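3.2 Participation in local ceasefire talks

The district-level record differs from the national one in both coverage and quality. Olivares and Aravena coded 109 local agreements signed in the Caltilau and Enance valleys, using the signature pages and, where these survived, the attendance lists kept by the mediating parties. Women appear as signatories in nine of them. They appear on attendance lists far more often, usually under the heading of observers, a category that carried no right to speak under the rules adopted in February.

We treat observer status as a separate outcome. Merging it with delegate status, as earlier studies have done, raises the measured rate of inclusion without any matching change in who could table a proposal or block one.

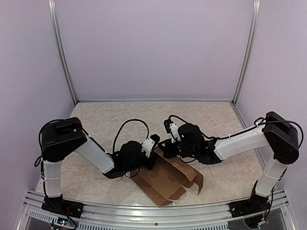

Figure 3. Two-arm workspace with cardboard box.

A second difficulty concerns consultation. The Stodham process collected 2,033 written submissions ahead of the main round, and more than 400 of these came from women's associations. The final text cites none by name. Whether their content reached the drafters by other means can't be settled from the documents alone, so we coded a submission as taken up only where a clause repeats its demand in recognisable form.

Two coders worked separately on a subset of 60 submissions before the full set was divided between them. Most disagreements concerned land restitution, where similar wording was used by several groups with different aims. These cases were referred to a third reader and, if still unclear, left out of the model reported in Section 4.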